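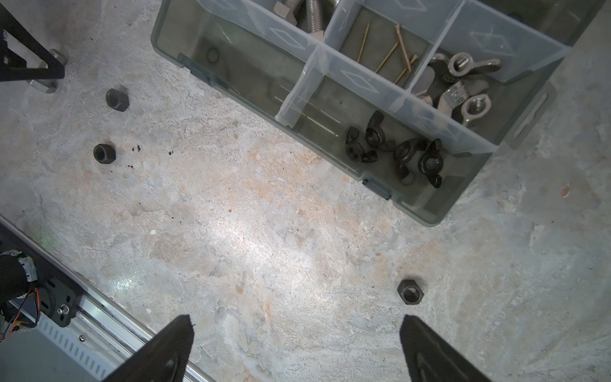 Fig. 1. Sorting cell, floor level, wrist camera view.

Print this page | E-mail this page
Search course notes Go

Handout 6: The sorting fault, and what the report left out
Instructor: Kazue Maruyama

Read the Davlow incident report before class. It runs to 10 pages and blames "operator placement error" on 3 of them. I don't buy it, and I'd like you to come ready to argue.

The arm was told to pick small fasteners off bare concrete and put them in a divided box. After more than 2,000 cycles it began closing on parts, reporting a good grip, and dropping them on the way over. The log shows no fault at all. Ferenc Jakab, who wrote the report, takes that as proof the arm was fine.

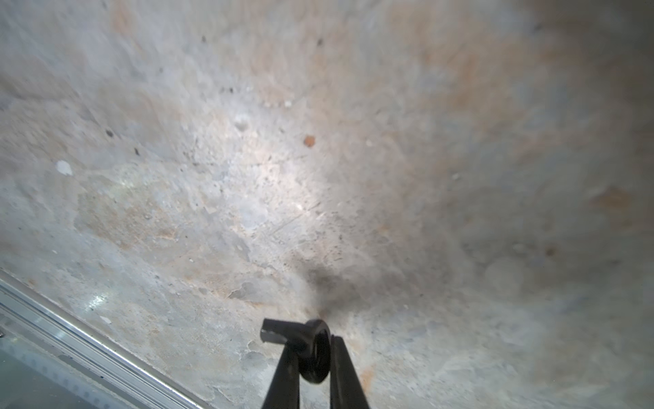

A log entry of "grip OK" means the fingers stopped before they were fully closed. It says nothing about how the part is being held. A part caught by its rim gives the same reading as one held square, and so might a bit of grit in the finger joint. Csenge Gál raised this in December and was told the threshold was "conservative." Ask what it was tested on.

Then there is the box. The vendor, Fluketti, claims its software handles "any standard organizer." Clear walls are hard for a camera, and nobody has shown me the test data.

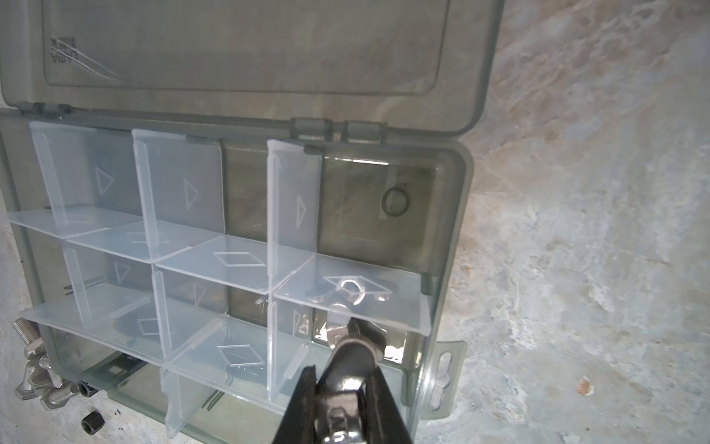

Photo: Tímea Jakab / Sethi Lab

Safety matter: the stop button cut power to the arm but left the gripper live. The report puts this in a footnote. A person reaching in to clear a dropped part would have trusted that button.

For discussion
1. What would a useful grip check measure?
2. Who gains from the words "operator error"?
3. Rewrite the footnote as a finding.

E-mail this page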